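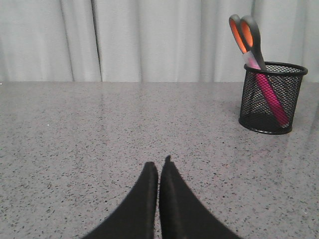
The revised ward map went up on the council website on Saturday, and Pant is still in Stondum. I had hoped the second draft would put us back in Prokasbridge, where we have been for as long as I have had a vote. The line has moved a little at the northern end and that is all.

I wrote about the first draft in January, so I will keep the background short. The council wants each ward to have a similar number of electors per councillor. Prokasbridge has grown with the new houses behind the station and Stondum has not grown at all. Under the new map Stondum would have 3634 electors and 2 councillors, which brings it close to the target. To get there it needs Pant.

On paper I can see why. We are next to each other and we make the sums work. The trouble is the river. There is a footbridge, which is fine in summer, but to drive from Pant to Stondum you go into Prokasbridge first and out again on the other side. Our children go to school in Prokasbridge. The bus goes to Prokasbridge. When the drains backed up on the lower road, the councillor who came out to look at them lived in Prokasbridge and had walked.

The council paid Zaltier to draw up the options. I have now read the whole report, including the appendices, and the work is tidier than I expected. There are 6 options and each one has a table showing how far every ward is from the average. What it lacks is much about how people get from one place to another. Pant gets a paragraph. It says we have "established links with neighbouring settlements" and leaves it there. I would have liked to know which links and which settlements.

Option 4 keeps Pant where it is and moves the streets west of the old dairy into Stondum instead. Those streets are on the Stondum road already and some people there give Stondum as their address. The numbers come out slightly worse than in the preferred option, though still inside the limit the council set for itself. The covering paper gives option 4 two lines and says it was "not taken forward". I have emailed to ask the reason and will post the reply if I get one.

The petition against the first draft had 207 signatures, mostly from Pant and the farms above it. It is listed in the papers as one response. That is apparently how petitions are always counted, and it does mean that a letter or an online form in your own words carries more weight than another name on a sheet. If you signed last time, please write as well this time. It can be short. Say where you shop, where your doctor is, which hall you vote in now and how you would get to the new one.

I should say that I have nothing against Stondum. My first flat was there, over the ironmonger's, and the people who answered the first draft from that side were mostly lukewarm about having us too. One of them made the fair point that their councillors already cover a long thin ward and would be adding a village they have to leave the ward to reach.

The drop-in is in the library, upstairs, from half past five. Large copies of the map will be on the tables and someone from the planning side will be there to take questions. I am going straight from work and will probably be early – if anyone from Pant wants a lift back afterwards, leave a comment under this post. I have room for three, or two and a pushchair.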